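Nastham Produce Handling Project
Software progress report to Marnard, period ending June

Work in this period covered three parts of the stack: the grasp planner, the bin-level perception model and the logging tools. Hardware was unchanged. The mock produce stand from the previous period was kept so that results stay comparable.

Perception. The segmentation model was retrained on 4,000 labeled views of the stand. It now outputs one mask per item where the items are separable and one mask per bin where they are not. Green beans are still handled as a single mass. The remaining confusion is between cucumbers and bitter melons when the arm hides part of either bin, and we expect to reduce it by masking out the arm from joint positions before inference.

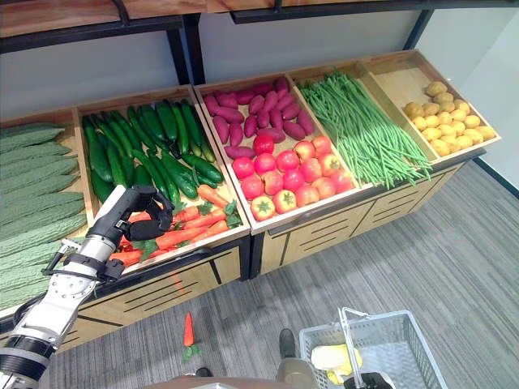

Report prepared by Hongmei Guo, software lead, Nastham
August 2, 2026

Planning. Carrots were chosen as the main test item for the new planner, Joly. The leafy tops return noisy depth, and the previous planner often placed the fingertips too high as a result. Joly fits an axis to the orange part of the item only and approaches from above with the fingers curled. Over 427 logged attempts, the most common failure was a second carrot lifted by its leaves and then dropped. A check on grip width after closing has been added – it catches most double picks but adds a short pause to each cycle.

Two-hand control. One hand picks while the other holds the basket handle. The holding arm was previously locked in position, which passed small torso motions into the basket. It now runs under low-stiffness control with a drift limit, and the place target is updated from the basket pose at every planning step.

Tooling. Fasa, the replay tool, now loads a full session with camera, joint and planner data on one time base. A regression set of 96 recorded picks runs on each merge to the main branch.

Open issues. Items that fall to the floor are detected but not recovered, and the task planner simply marks them as lost. The sweet potato and tomato bin needs a better boundary between the two types. Calibration of the head camera has to be repeated after every restart.

Next period. Arm masking, floor recovery with a reduced reach envelope, and a 5 item shopping list run from start to finish without operator input. No change to the budget is requested.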